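歌手与前经纪公司版权之争进入第二轮，巡演筹备暂停

歌手阿米努·埃克波（Aminu Ekpo）与前经纪公司 Volidano 之间的录音版权纠纷已进入第二轮审理。双方代理律师在12月的一次程序性听证会后分别确认，庭外调解未能达成一致，案件将按原定程序继续。原计划中的巡演在争议解决之前不再安排新的场次，已售出的门票由主办方 Greser 负责处理。

争议的核心是两张录音室专辑的母带归属。根据埃克波一方提交的诉状，双方签署的合同规定，母带在首次发行满七年后应转回歌手名下，转回的条件是歌手已经履行全部交付义务。诉状称，交付义务在第二张专辑发行当日即告完成，Volidano 此后继续以权利人身份向第三方发放许可，缺乏合同依据。

Volidano 对此持不同解释。该公司在答辩状中指出，合同附件另行约定了一份现场录音的交付，该录音至今没有提交，因此转回条款尚未触发。公司同时主张，两张专辑的制作成本和推广预付款没有全部收回，在账目结清之前，公司有权保留母带并收取许可收入。

双方争议涉及的录音素材共1,694条，其中包括已发行曲目、分轨文件、未采用的演唱版本以及若干试音片段。法院指定的技术鉴定人已经对全部素材建立索引，并按录制时间、录音棚和文件格式分类。鉴定报告的第一部分只处理素材的完整性和来源，不对权利归属发表意见。报告第二部分将比对分轨文件与成品之间的对应关系，提交日期由法院另行通知。

关于未发行素材，双方的分歧更为具体。埃克波一方认为，未采用的演唱版本不属于合同所称的“交付录音”，因此从未转让给公司。Volidano 则援引合同定义条款中“在合同期内录制的一切声音”这一表述，主张素材无论是否发行，均应适用同一规则。法院在听证会上要求双方就该定义的适用范围提交补充书面意见，每份意见不得超过规定页数，附件另计。
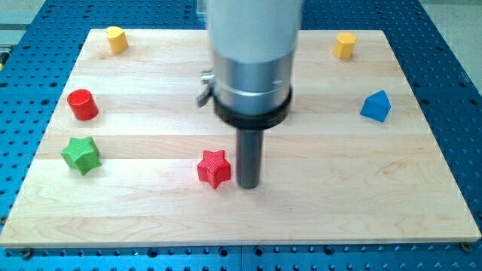
奥涅卡奇·巴巴洛拉（Onyekachi Babalola）认为，定义条款不能脱离付款条款单独解读，如果公司主张对全部声音享有权利，就应当说明未发行部分是如何计入结算的，而现有的结算单里看不到这一项。巴巴洛拉还表示，推广预付款能否从母带收入中扣除，取决于合同签署时的费率表，后来修订的版本不应当追溯适用。

结算问题是本案的另一条主线。埃克波一方要求 Volidano 提供自首张专辑发行以来的完整账目，包括流媒体、实体唱片、影视配乐和广告授权四类收入。公司目前提供的是按半年度汇总的报表，未列出单笔许可的金额和期限。歌手的律师称，汇总报表无法用于核对分成比例，也无法判断哪些费用被重复扣除。公司回应称，单笔许可合同包含第三方的保密条款，只能在签署保密协议之后供指定会计人员查阅。

法院没有就保密问题作出最终裁定，但允许双方先行商定查阅办法。按照目前的方案，查阅将在公司办公场所进行，会计人员可以做笔记，不得复制原件。若查阅结果显示存在计算差异，差异部分须以书面形式列明，并注明对应的报表期次。

巡演方面，主办方 Greser 发布通知称，已开售的场次共售出门票3,965张，持票人可以选择全额退款，或者保留门票等待新的日期。通过官方渠道购票的观众可在原购票页面提交申请，退款退回原支付账户。通过线下网点购票的观众需携带票根和购票凭证到原网点办理。服务费一并退还，快递费不在退款范围之内。主办方提示，转让票须由最初的购票账户提出申请，门票的现持有人不能直接办理。

另有500张门票属于歌迷会预售配额，由歌迷会运营方 Tijani 单独处理。Tijani 表示，会员资格的有效期将按巡演暂停的时间顺延，预售码在新场次公布后继续有效，每个预售码的限购数量不变。会员若选择退款，预售码同时作废，之后不再补发。随预售门票附赠的纪念册已进入印制阶段，选择保留门票的会员将在新场次入场时领取。

新专辑的录制没有受到诉讼的直接影响。埃克波目前与独立厂牌 Skestden 合作，新作品的母带归歌手本人所有，厂牌获得有期限的独家发行许可，许可到期后须重新议定。该厂牌表示，录音工作已完成人声部分，混音在进行中，曲目顺序和发行时间均未确定。由于旧作权利状态不明，新专辑不会收录旧曲的重新编曲版本，原定作为附赠内容的现场版本也已从计划中撤下。

在案件审结之前，两张旧专辑仍可在各流媒体平台收听。双方已同意，争议期间产生的收入存入共管账户，任何一方不得单独支取，平台端的署名信息和版权标注维持现状。新增的影视配乐和广告授权须经双方书面同意，已经生效的许可继续履行至期满。

下一次听证会将审议技术鉴定报告的第一部分，以及双方就定义条款提交的补充意见。听证会不设公开旁听席，裁定文本在送达双方之后公布。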